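サイト内検索 キーワードを入力 検索

2025年7月16日 文:Lavanya Joseph
シェア 44 コメント 8

Jirkik リバーシブル・ラップコート

春に届いた試作品を羽織ってから、ずっとこのコートの話ばかりしています。Jirkikのラップコートが、ようやく定番として並ぶことになりました!

表は目の詰まったウールのチャコール、裏返すと薄手のコットンサテンで、色は少しくすんだアプリコット。どちらを外にしても縫い代が見えません。パターンを引いたのはAndri Zauggさんで、肩線をうしろに8ミリ逃がしてあります。たったそれだけなのに、腕を前に出したときの突っ張りがなくて、自転車に乗る日でも平気で着ています。

ボタンはなし。共布のベルトを左脇の穴に通して、うしろで一周させて前で結びます。最初はもたつくかもしれませんが、三回も着れば手が覚えます。わたしは結ばずに垂らしておくのも好きです(エレベーターの扉だけは気をつけて)。
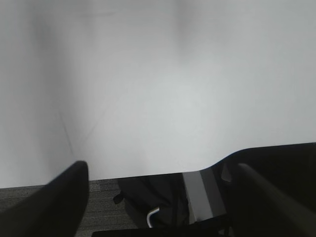
ポケットは4つ。表側に2つ、裏側にも2つあるので、返して着ても手の置き場に困りません。表側のほうが少し深く、文庫本がすっぽり入ります。襟は立てても寝かせても形が決まり、立てたときにちらっと出るアプリコットがとにかくいい!

サイズはひとつで、着丈は123センチ。身長の違うスタッフで着比べたところ、小柄なShagufta Lashariはくるぶし近くまでの長さでマントのように、背の高いShoaib Pirzadaは膝下ですっきりと着ていました。袖口は折り返せる仕立てなので、長いと感じたら二つ折りにしてみてください。

素材 表:ウール 裏:コットンサテン
着丈 123cm
裄丈 フリー(袖口折り返し可)
色 チャコール×アプリコット
お手入れ ドライクリーニング

ベルトだけの追加注文もできます。色はチャコールとアプリコットの二色で、わたしは迷って両方頼みました。3月に予約してくださった方の分は、順番に発送しています。

コメント 8件を表示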